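Settling in, slowly

Well, I've been in the new flat for 3 weeks now and I can finally see some of the floor! Thank you to everyone who dropped off boxes, and especially to Dalia Ait Brahim, who lent me her car for 2 trips and never once mentioned the state of the back seat.

The bedroom is doing the work of about four rooms at the moment. My table has ended up in there with the cheerful stripy cloth on it, and of course everything I put down in passing stays put – milk carton, green tin, the lot.
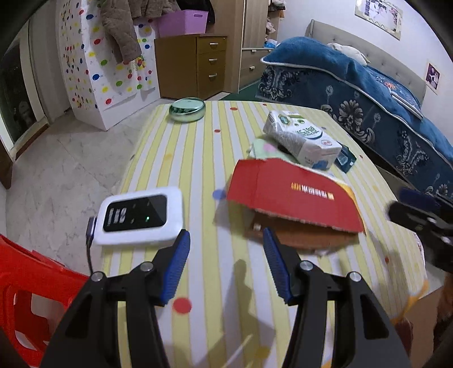 The table, with the router in pride of place and the chest of drawers behind.

Next job is finding the tin a proper shelf and moving the pink basket off the drawers (I keep filling it with odd socks). Sibel Kılıçarslan has offered me a bookcase, which I've said yes to without measuring anything. If any of you have a small side table going spare, do drop me a line before the end of January – I can collect, and there's cake in it for you!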